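Chapitre 4
Éclairer une pièce : le plafonnier et ses complices

Il existe dans presque tous les logements un point lumineux central, posé là par un électricien pressé, au croisement exact des diagonales du plafond. On y suspend une ampoule le jour de l'emménagement, en se promettant de s'en occuper plus tard. Romain Marchal, qui a longtemps enseigné la décoration intérieure à Ferrand, appelait cela « l'ampoule des dix ans ». Il en avait une dans son entrée.

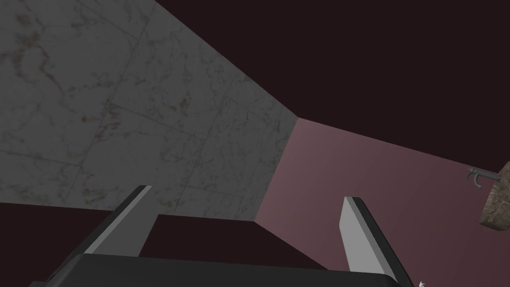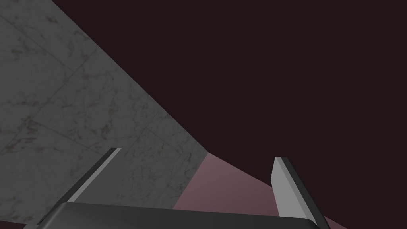 Fig. 4.1 et 4.2. Vues de synthèse. Dans la seconde, surface grise d'aspect marbré, veinée et parcourue de joints fins.

Le présent chapitre traite de la lumière dans les pièces à vivre. Les chapitres précédents vous ont appris à choisir une couleur de mur, puis à la regretter ; il est temps de comprendre pourquoi le beige de l'échantillon est devenu saumon une fois la nuit tombée. Le fabricant de peinture n'y est en général pour rien.

À l'issue du chapitre, vous devriez savoir distinguer les différents types d'éclairage, placer une suspension à la bonne hauteur et lire l'emballage d'une ampoule sans appeler un proche. Les exercices se trouvent en fin de chapitre. Le corrigé ne concerne que les calculs ; pour les questions de goût, vous vous arrangerez avec votre entourage.

4.1 Ce que la lumière fait aux surfaces

Un matériau n'a pas de couleur à lui seul. Il renvoie une partie de ce qu'on lui envoie, et si on lui envoie peu de chose, il renvoie peu de chose. Un carrelage poli placé sous un spot directif restituera surtout le spot. Un enduit mat éclairé de biais révélera chaque coup de taloche, y compris ceux que l'artisan avait juré avoir poncés. On nomme cet effet lumière rasante. Certains architectes la recherchent ; les plaquistes, beaucoup moins.

Les teintes sourdes demandent une attention particulière. Un gris moyen, un prune ou un mauve grisé absorbent une bonne part du flux reçu, et la pièce qui paraissait feutrée à midi peut tourner à la cave en décembre. La solution habituelle consiste à acheter une ampoule plus puissante. La pièce ressemble alors à une cave bien éclairée. Mieux vaut ajouter des sources modestes, réparties à des hauteurs différentes, et laisser au plafonnier un rôle secondaire.

4.2 Trois fonctions, un seul interrupteur

On distingue l'éclairage général, qui permet de traverser la pièce sans heurter la table basse ; l'éclairage fonctionnel, destiné à une tâche précise comme lire ou éplucher des carottes ; et l'éclairage d'accentuation, qui met en valeur un tableau, une niche ou, faute de mieux, le radiateur. L'erreur la plus courante est de confier les trois au même appareil. L'appareil s'en acquitte mal et on lui reproche ensuite son style.

Prenons le cas du séjour de Nosipho Kekana, que nous suivrons tout au long du chapitre. La propriétaire possède une suspension Gidberg à 6 branches, achetée pour un plafond plus haut que le sien. Dede Bonsu, chargé du projet, commence par mesurer. La distance entre le plateau de la table et le bas du luminaire atteint à peine la longueur d'un avant-bras, et les convives se parlent en se penchant sur le côté. Trois possibilités s'offrent à lui : raccourcir la tige, déplacer la table, ou inviter des gens plus petits. Nous étudierons les deux premières.

4.3 Lumens, watts et autres malentendus

Le watt mesure ce que l'ampoule consomme ; le lumen, ce qu'elle émet. Pendant des décennies, on a confondu les deux sans dommage, puisque tout le monde achetait la même ampoule à filament de 100 watts et se brûlait les doigts dessus. Les diodes ont compliqué la conversation. Une petite lampe de chevet donne environ 400 lumens, ce qui suffit pour lire un roman et se révèle insuffisant pour retrouver une boucle d'oreille.

Reste la température de couleur, exprimée en kelvins. Plus le nombre est élevé, plus la lumière est dite froide : les physiciens trouvent cela limpide, les vendeurs ont renoncé à l'expliquer. Retenez qu'une pièce où l'on dîne supporte mal la lumière d'une salle d'examen, et qu'il est prudent de ne pas mélanger les teintes dans un même luminaire. La lampe Cirus de Remzi Aksoy, étudiée à l'exercice 5, en réunit trois différentes. Il dit qu'on s'y fait.

À retenir avant de poursuivre : relevez la hauteur sous plafond, la position des arrivées électriques et l'orientation des fenêtres. Notez aussi l'emplacement des interrupteurs, surtout celui que la porte ouverte dissimule.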